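Projects > Workshop > Small parts storage

Print this page | E-mail this page

June – by Sunita Saxena and Prasetyo Rahman

Our task was to find a better way of storing the small parts in the workshop. At the start, screws, washers and spare pins were kept in jam jars, and finding one size could take the whole of a break. We sorted over 900 parts by type and length before choosing a box.

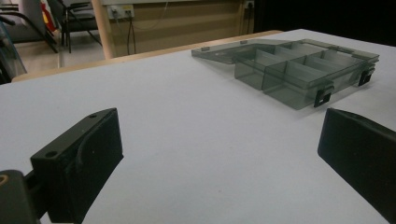

We compared the Custex drawers with a plastic compartment box. The drawers hold more but they have to be fixed to a wall. A box can be carried to the bench, opened flat and closed again with its latches. Prasetyo wanted the lid to stay attached – loose lids get lost – so we ruled out the Zirari tubs.

The parts list was then split into 12 groups. Washers gave us the most trouble, as two of the sizes look alike until they are measured.

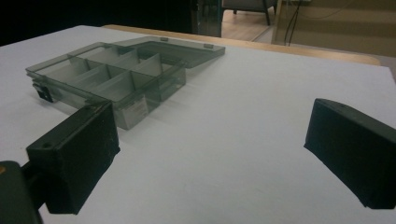

Labels came next. Our first ones were handwritten and smudged, so we printed a second set with the part name and the length in millimetres. Long bolts were left out of the plan and are still in the old tin under the bench.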